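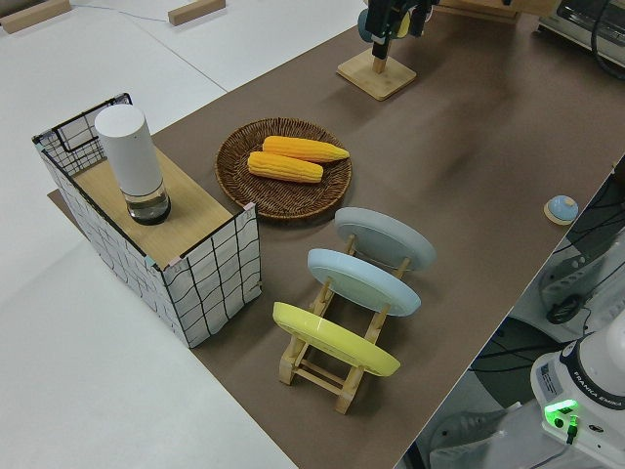 Fig. 4. Counter runner in place, with stand, tray and plate rack.

Section 4: Setting Up the Counter

By now you have assembled the Stodex plate rack and have, we trust, only the usual number of screws left over. This section covers putting it somewhere useful, along with the Kemarska tray and the Dalen side stand. Allow one cup of coffee.

4.1 Laying the runner

1. Clear the table. All of it. The mail can live elsewhere for an afternoon.
2. Roll out the brown runner and let it settle. If the ends curl, roll them the other way for a minute and try again.
3. Leave some bare table showing beside it. You will want a spot to put things down, and you will use it for the mail.

Note: The runner may sit at an angle to the room. Plates do not mind.

4.2 Placing the stand

4. Set the stand at one end of the runner, wooden panel up, with the open side wherever you can reach it. A slight overhang past the edge of the runner is fine. An overhang past the edge of the table is a different hobby.
5. Place one upright container on top. The white one with the clear base does well, as you can check the bottom without picking it up.

CAUTION: Do not sit on the stand. It is the height of a stool only if you are very determined.

4.3 Filling the tray

6. Put the round wicker tray next to the stand.
7. Add produce. Two ears of corn, laid side by side, fit inside the rim. Owners who wish to add a pineapple should see the Flaronness range of larger trays, part 938.

4.4 Loading the rack

8. Stand the plates on edge between the posts, one after another, each leaning back the same way.
9. Choose a color order. Ours goes gray, light blue, yellow. The rack has no opinion.
10. Give each plate a gentle nudge. If it rocks, lift it out and seat it again.

CAUTION: Load and unload one plate at a time. Warranty form 104 does not cover stacks carried with confidence.

For replacement posts, quote part 3979.

Instructions revised 6 November 2018.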